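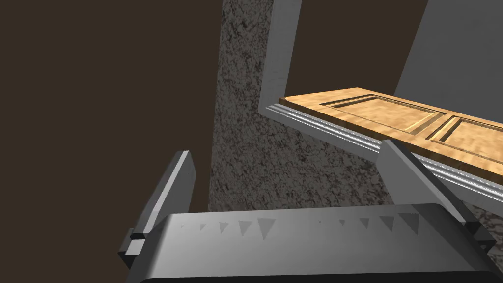

Océane Boychuk: ok but can any of them open a kitchen cabinet yet. thats all I want to know

Fair. Been reading up on this all week so here goes, short thread.

Short version: in simulation, sort of. In my kitchen, no.

Cabinets are harder than they sound. Door swings on an arc, hand has to swing with it. Pull straight back and you're fighting the hinge the whole way.

Kidonitz put out their chore list in July. 103 chores, all simulated homes. Doors and drawers are the biggest chunk. Folding is way down at the bottom and I get why.

Best run on the list was Vara. Got 84 of them done at least once. At least once!! Not the same as every time. Read the small print pls

Also two arms isn't twice the help. One holds, one works, and then they have to agree about where the door is.
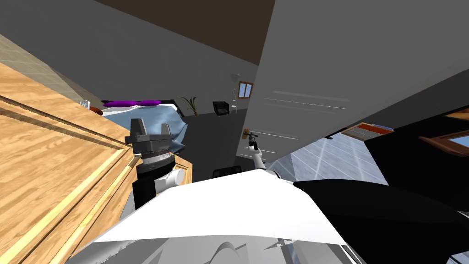
So would you leave one alone in the house all day? Not this year. I'd let it try the dishwasher while I stand there with a towel.

Shop floor is a diffrent story. Same bin, same shelf, same height every shift. My old place ran a Shawky cart for restocking and it was fine, dull even. Almost 150 trips before somebody had to reset it.

Homes don't hold still like that. Handles alone. I have 8 kinds of handle in one apartment (yes I checked, yes it's a dumb kitchen). Bar, knob, cup, one that's just a groove.

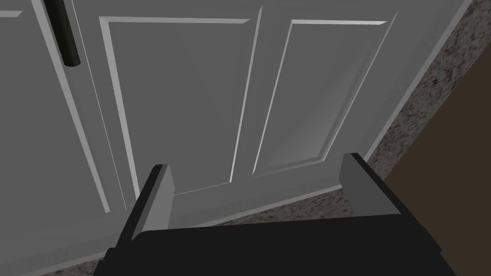
Two fingers, tall gray doors. Simulated.

Anyway if someone at Kenel wants to lend me one for the weekend I have a sticky pantry door and low standards.

More when I get thru the rest of the list. The laundry part looks grim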